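Last updated: October

4.2 Comparing the two jaw sets on garments

The second part of the trial looked at soft goods. We used the same pair of hand-held grippers as in Section 4.1 and changed only the jaws. The first set, supplied by Drundix, has a stiff face and closes in parallel. The second set, from Vekska, has a thinner face with more give at the tip. Both sets fit the same mount, and swapping them takes a few minutes with a hex key.

Garments were handled on a bed and not on the bench used for the rigid objects. A bench gives a hard, level surface, and the operator can press a jaw against it to get under a hem. A mattress sinks when pressed, so the lower jaw tends to push the cloth down ahead of it. Operators worked with one gripper in each hand. They were asked to take hold of two corners, draw the garment out between them, fold it once and let go. No smoothing by hand was allowed between steps.

In total 775 attempts were recorded, spread over 18 garments. An attempt was scored as a success if both corners stayed in the jaws until the fold was complete. A corner that slipped and was picked up again counted as a failure, even where the final fold was good. We kept this rule strict so that the two jaw sets could be compared on grip alone.

Figure 3 shows the stretching step with a T-shirt. The creases run out across the cloth from the left jaws, and the heaviest folds gather along the near edge, between the two grips. The far part of the shirt is looser.
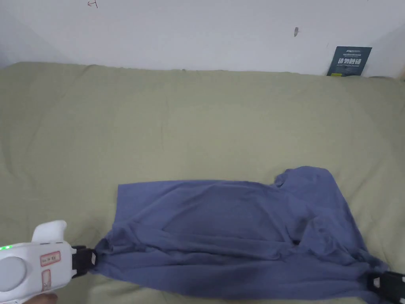 Slack of this kind is a fault of the protocol and should not be charged to either jaw set, according to Wei, who commented on an earlier draft and would have had operators lift the garment clear of the bedding before pulling. With the cloth in the air, the comment went on, its weight loads both corners evenly, and a weak grip shows itself at once.

We accept part of this. Lifting would give a cleaner measure of holding force. It would also remove the drag of the sheet, and drag was one of the things we wanted to keep – a robot folding clothes in a home will often have to pull them across another fabric. We have left the protocol as it was and added a short lifted test, reported in Section 4.4.

The main difference between the jaw sets was at the moment of closing. The stiff jaws often took a single layer where two were wanted, mostly at sleeve ends and thick hems. The softer tips picked up both layers more often but were slower to release, and on 2 of the garments the knit caught on the edge of the pad. We filed that edge down before the remaining runs and have marked the affected attempts in the log.

Jaw opening was logged through the Truvitach controller. Its readings were steady with rigid objects, but on thin cloth the closed and nearly closed states were hard to tell apart. For this reason slips were marked by eye from the video.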